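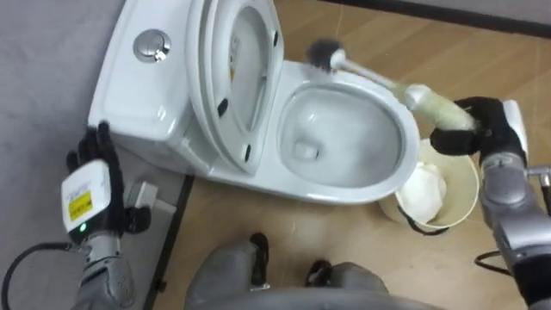 Limpiar el váter con escobilla parece cosa de dos pasadas y listo, pero yo estuve años haciéndolo mal. Frotaba con muchas ganas el centro, tiraba de la cadena y me iba tan contento. Y claro, a los pocos días ya estaba otra vez la raya de cal. Desde abril sigo un orden fijo y me va muchísimo mejor, así que lo cuento por si a alguien le sirve.

Lo primero es levantar la tapa y el asiento, los dos, y dejarlos bien apoyados contra la cisterna. Abro la ventana o enciendo el extractor y aparto la alfombrilla (la mía la pisé mojada demasiadas veces). Me pongo guantes y echo el limpiador pegado al borde interior, dando toda la vuelta, para que vaya bajando por la loza él solo. Uso un gel corriente para inodoros y respeto el tiempo que pone la etiqueta. Y por favor, nada de mezclarlo con lejía ni con otro producto, por mucha prisa que haya.

Mientras actúa, limpio la cisterna, el pulsador y las bisagras del asiento con un paño húmedo. No os olvidéis de los topes de goma de debajo, que ahí se queda de todo.

Luego viene la escobilla. Empiezo por debajo del borde, con la cabeza inclinada hacia arriba y movimientos cortos, y voy bajando en círculos por las paredes. El desagüe lo dejo para el final - ahí aprieto y giro, entrando y saliendo unas cuantas veces.

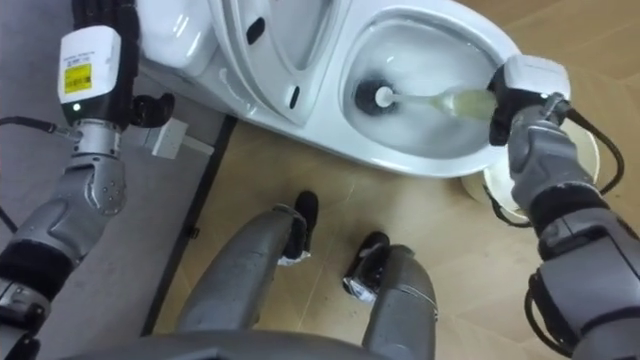 ¿Hay que frotar también por debajo del agua?

Conviene hacerlo siempre, porque la cal y las manchas oscuras se agarran justo en la línea del agua y en la curva de la salida. Si se resisten, deja actuar el producto otra vez y repite, sin recurrir a nada metálico que raye el esmalte.

Cuando termino de frotar, tiro de la cadena y aprovecho el agua limpia para aclarar la escobilla dentro de la taza. Unos golpecitos suaves contra el interior y la dejo escurrir un rato. Mi amigo Dinesh Kurup la sujeta entre el asiento y la loza, con la cabeza hacia dentro, y es un buen truco si no tienes prisa. Lo que no hago es devolverla chorreando a su sitio, que luego huele fatal. 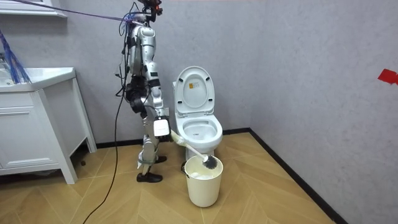
Al recipiente donde la guardo también le toca lo suyo: lo vacío, lo lavo con agua caliente y jabón y lo seco antes de volver a usarlo. Si tenéis una papelera al lado, cambiadle la bolsa el mismo día. Yo lo hago todo los martes por la mañana, antes de fregar el suelo, y así cualquier gota que caiga se va con la fregona.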